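Community Kitchen Reopens at Grendton Hall

The shared kitchen at Grendton Hall is open for bookings again as of 2026-09-08. It was closed over the summer while the floor was replaced and the old gas line was taken out. Members who had standing bookings before the closure have been given their old time slots back. If yours is missing from the calendar, send a note to the office and it will be put right.

The biggest change is the layout. The long counter that used to run down the middle of the room is gone, and the two ovens now sit side by side on the north wall. That leaves room for three separate work tables, so a baking group and a lunch group can use the kitchen at the same time without trading places at the sink. The pantry door now opens outward. Please don't leave carts in front of it.

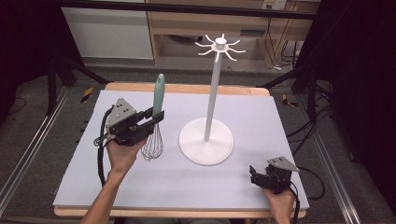
Storage was the main complaint in last year's member survey. Drawers were full, things were put back in the wrong place, and most people ended up bringing their own tools from home. Hina Bhutto, who runs the bread classes, spent a good part of the closure sorting through what we had. Duplicates and broken items were taken out, and 38 pieces went to the Hajdu Street swap shelf. What remains has been washed and given a place.

"People will use shared tools if they can find them," Bhutto said. "I used to lose the first ten minutes of every class looking for a bench scraper."

Small tools that get used every day are now kept out in the open. Knives, graters and anything else with a sharp edge stay in the locked drawer, and the key is on the hook inside the office door. Baking pans are stored upright by size under the second work table. Large stockpots are on the bottom shelf of the pantry, and the lids are on the shelf above them. 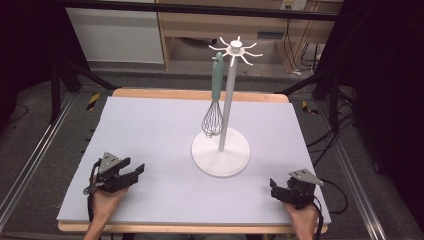 Booking rates have gone up for the first time in several years. Members now pay $21 for a half day and non-members pay $38. The added money goes toward the electric bill, which is expected to rise now that all of the cooking is done on electric burners. Groups that cook for the Nistine Road meal program still use the kitchen free of charge, but they need to book like everyone else.

Each booking includes time for cleanup. Floors should be swept and mopped before you leave, counters wiped down, and trash carried to the bins behind the building. The dishwasher takes 2 minutes to drain after the light goes off, so wait before opening it. Dish towels go in the bin by the back door. Tools should be dried by hand before they are hung up or put in drawers.

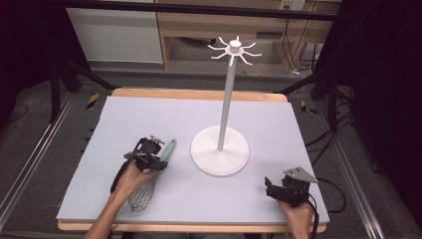 A whisk with a mint-green handle, and the white stand with its curved hooks.

Fall classes start in the last week of September. Bhutto will teach two levels of bread, and Touran Mohammadi returns with her course on rice dishes and stews. Mohammadi's class filled up early last year, so this time there will be a second section in the evening. Both courses run for six weeks. Sign-up sheets are at the front desk, and a deposit holds your place.

A one-time class on sauces and dressings is planned for later in the fall. It will cover mayonnaise, vinaigrette and a basic white sauce, all made by hand. No date has been set.
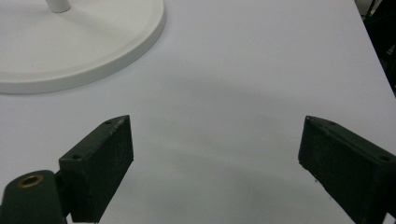
We are still raising money for a second refrigerator. The Rondier Fund has offered a grant of $1,000 if members can match it before the end of the year. Checks can be left at the office — please write "kitchen" on the memo line so the money is not put toward the roof.

One last item on the freezer. Anything without a name and a date on it will be thrown out at the end of each month. Labels and a marker are in the basket on top. The old chest freezer in the hallway is being sold, and anyone who wants it should ask at the office for the price.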